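Corporate Finance and the Law, Unit 6
Short-term debt and the art of not mentioning things

Handout for the November seminar. Read before class, please, and not during it.

1. What a commercial paper note is

A company promises to pay a fixed sum on a fixed date, usually within a few months. There is no collateral. The buyer relies on the issuer's credit and on whatever the issuer has said about itself, and our trouble starts with the second item.

2. The Goltdale problem

Goltdale is a holding company. Its building arm, Zasby, sold notes with a face value of $182 million to 1,703 buyers, most of them retail customers of a broker called Pfeiffer. The last batch went out 17 days before Zasby filed for court protection. The offering sheet called its cash position "comfortable." Internal emails used other adjectives.

Questions the court had to sort out:

- When did the directors know a filing was likely?
- Did the parent gain from the delay? (It had pledged its Zasby shares to a lender and was keen to get them back.)
- Is silence a false statement when the sheet is otherwise accurate?

On the third point, remember that a half-truth counts. A sheet that lists the assets and skips the overdue loans has said something about the loans.

3. Valuing the leftovers

Once a builder fails, its stock of unsold apartments becomes the noteholders' main hope, and everyone turns into an optimist. Zasby carried 700 units at full list price.

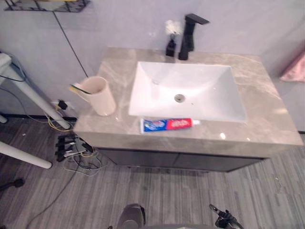 Book value and recovery value part company quickly in a forced sale. Zasby's accounts counted fittings at cost, under a sub-line called Skiva, the name of its interior package. A marble-patterned vanity top with a white sink and a matte black faucet is a pleasant thing to own, but a creditor can't easily sell it apart from the bathroom. Treat such items as part of the unit and discount the lot together.

4. For next time

Bring a one-page memo on whether Pfeiffer owed its customers a warning. "It depends" is a fine opening, provided a second sentence follows it.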